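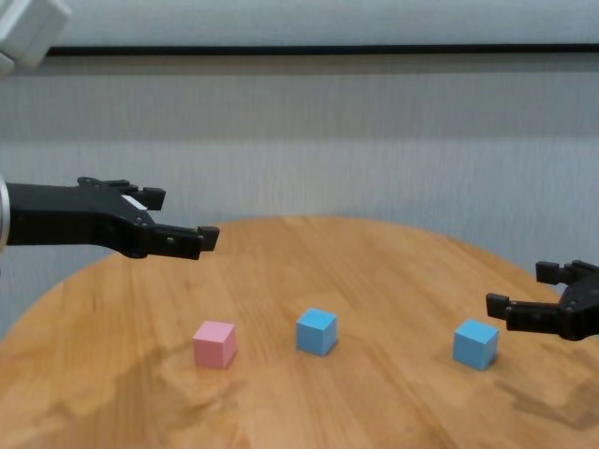

Figure 4. Start position, cube sorting task. Both grippers open, one pink and two blue cubes.

4.2 Setting the start position

1. Home both arms from the Sorkiter menu.
2. Place the cubes in a loose row across the middle of the table, pink cube at left.
3. Jog each gripper to its side of the row and open the fingers fully.
4. Check that the finger tips clear the tabletop, then save the pose as slot 130.

Note: Colour thresholds are stored per club laptop. Recalibrate if the room lights have been changed.

CAUTION: Keep hands off the table while the arms are energized. Team members place cubes with motors disabled only.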